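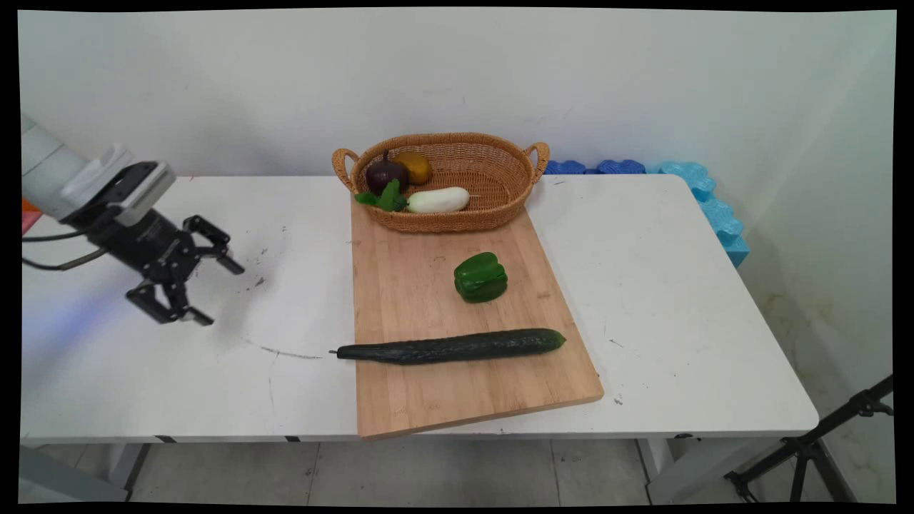
News from the robot club

Well, we've had a busy few weeks! For anyone who missed the last newsletter, the Thursday-evening lot (sorry, I still call us that although we've moved evenings twice) have been set a kitchen challenge this term. The arm has to take one vegetable at a time from wherever it has been left and put it where it's told — in the basket, out of the basket, on the board, off the board. I thought that would keep us going for a fortnight. We started in September.

Cucumbers are my new enemy. They're long, they roll, and if you pick one up too near the end the other end swings down and takes something with it. Svenja rewrote the part that decides where to grip so that it goes for the middle, and in her first proper run of 100 tries we got 85 good ones, up from 42 with my version. I'm not bitter! I did get to name the new program, so it's called Lenz and she has to live with it.

Peppers are a different sort of trouble. They're shiny, so the camera sees a bright patch and thinks the edge is somewhere it isn't, and then the fingers close a bit to one side and the whole thing spins round. Malte tried dimming the lights, which helped the pepper and ruined the radish. We're now trying it with the blinds half down, and I'll let you know.

Herbs we've put off. Every leafy bunch is a different shape each time you put it down, and Carola (who has been reading up on this far more than I have) thinks we should teach the arm to go for the stalks and leave the leaves alone. If you have a view, come and argue with her, she'd love it.

A few bits of housekeeping. Please put the table back against the wall when you've finished, and don't move the tripod, even a little, as it took Heike R. most of an evening to line everything up again last time. The emergency stop lives on its hook when nobody's running the arm. Anyone who wants to eat the vegetables afterwards should ask first, we had a mango go missing halfway through a test.

The open evening is on 2019-03-23 and we've 49 names down so far. Children can have a go at driving the arm by hand as long as a grown-up stays with them. Heike Voß is doing the sign-up sheet, so tell her if you can help with setting up or bring a cake. We also need somebody to lend us a second basket, preferably with handles.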